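I finally walked the Silness ridge path end to end

14th November

Okay, so I have been putting off this walk since June, and I am so annoyed with myself for waiting, because it was wonderful!

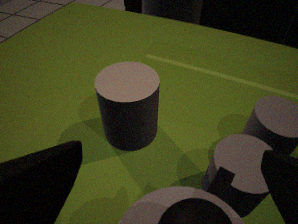
The path starts behind the old dairy in Kollivberg, past a gate that looks locked and isn't (lift the chain, don't pull it). I'd walked the first stretch before with my cousin's dogs and always turned back at the stream. This time I had a whole day, two cheese sandwiches and a flask of tea, and I kept going.

The first hour is all birch and mud. I love this kind of woods in late fall, when the leaves are down and you can suddenly see how the land is shaped, all the little dips and old stone walls that hide in summer. I found one wall that runs straight down the hill and then stops dead in the middle of nothing. Why? Who was it keeping out? I stood there way too long trying to work it out and got cold feet, the real kind.

After the stream the trail gets steep. There's a rope on one section, tied to a pine, and I'd been nervous about it after reading a trail report that made it sound like mountaineering. It's 35 steps or so of scrambling and then you're up, and I'm somebody who gets wobbly on a stepladder. Take gloves though. The rope is scratchy and the rock was like ice in the shade.

And then the top!! The sign says 1000 feet, and I know that's a hill to some of you, but the ridge is so narrow and open that it feels much higher. Lake on one side, farms on the other, wind straight in your face. I ate both sandwiches in a hollow behind a boulder and watched a pair of ravens messing around, rolling over in the air and croaking at each other.

I met one other person all day, a woman named Savita Negi who was coming the other way with a huge backpack. She's walking every ridge in the county and had just done Guladell, which she said is boggier but has better views at sunset. She also told me to skip the marked turn at the second cairn and stay left, and I'm so glad I listened. The left fork goes along a shelf covered in moss and comes out by a tiny pond that isn't on my map at all.

Getting down took longer than I planned, and I did the last mile by headlamp. The bus from Silness only runs every 50 minutes at that end of the day, and of course I watched one pull away as I came out of the trees. There's a bench and a streetlight at the stop, and I still had tea left.

Guladell next, if the snow holds off. Has anyone done it from the north side? Is the parking as bad as they say?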